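Repainting a play kitchen: notes on cure time
Mar 22, 2022

Most paint sold for children's furniture is dry to the touch in an evening. Cure time is a separate figure, and the label on the can tends to print it small. I used a water-based enamel from Disetti on the cabinet doors and kept a log.
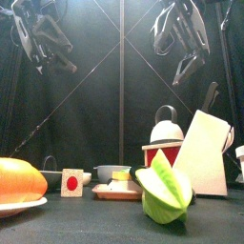
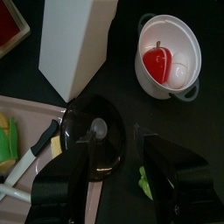 Toy kitchen items on a dark tabletop, both times.

Test panels

I coated four pine offcuts on the same evening and stored them in the hall closet. At 84 hours a fingernail still left a mark on every panel. At 168 hours the mark was faint. At 335 hours I could not make one – the can says two weeks, so the label is fair.

Primer

Roland Catterall suggested skipping primer on the doors, as the old finish was already matte. I skipped it on one door only. That door chipped at the hinge side in October and has been sanded back.

Hinges

The original hinges were stamped Kerkach and are no longer sold. The Valasness ones fit the same holes but sit slightly proud, so the door needs a thin washer behind each plate. I have two washers left over.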